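4. Setting up the Hevuleck shelf label printer

Read this section before you load the first roll. The printer is supplied with a mains adaptor, one starter roll of 200 labels and a USB lead. Full rolls hold 1,000 labels and are sold separately as the Dimero range.

4.1 Where to put the printer

1. Stand the printer on a flat, dry surface within reach of a socket.
2. Leave a hand's width clear behind it so that the lid can open fully.
3. Keep it out of direct sun. Labels darken if they get warm, and a roll left on a windowsill in July may be spoiled by the afternoon.

Caution: Use only the adaptor supplied. Other adaptors may fit the socket but can damage the print head.

4.2 Loading a roll

1. Switch the printer off.
2. Press both side catches and lift the lid.
3. Drop the roll in with the printed arrow facing you.
4. Pull the loose end forward until it passes the front slot.
5. Close the lid until both catches click.
6. Switch on. The printer feeds one blank label and the light turns green.

If the light flashes amber, the roll is not seated. Open the lid, push the roll down on both sides and close it again.
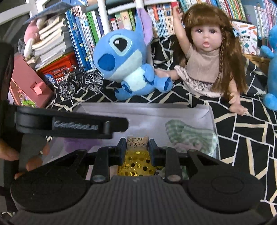

4.3 Adding your products

Each product needs a name, a price and a stock number. The printer stores up to 500 products in its own memory. Shops with a longer list should keep it on a computer and connect with the USB lead.

1. Press MENU, then choose New product.
2. Type the name. Names over 24 letters are printed on two lines.
3. Enter the price without the pound sign.
4. Enter the stock number, or press SKIP.
5. Press SAVE.

Note: Names in other alphabets can only be printed from a computer. Install the Bråten font pack first (see section 7).

4.4 Printing a test label

1. Choose Test from the menu.
2. Press PRINT once and wait for the label to stop moving.
3. Tear it upwards against the cutting edge.
4. Check that the border is complete on all four sides.

If one side is missing, go to Menu, Adjust, and move the print by one step at a time. Print again after each step.

Error 664 means that the print head is too hot. Leave the printer switched on with the lid open until the message clears. Do not touch the metal strip under the lid.

Spare rolls and adaptors can be ordered from the Indcombe parts desk. Quote the number on the base of the printer.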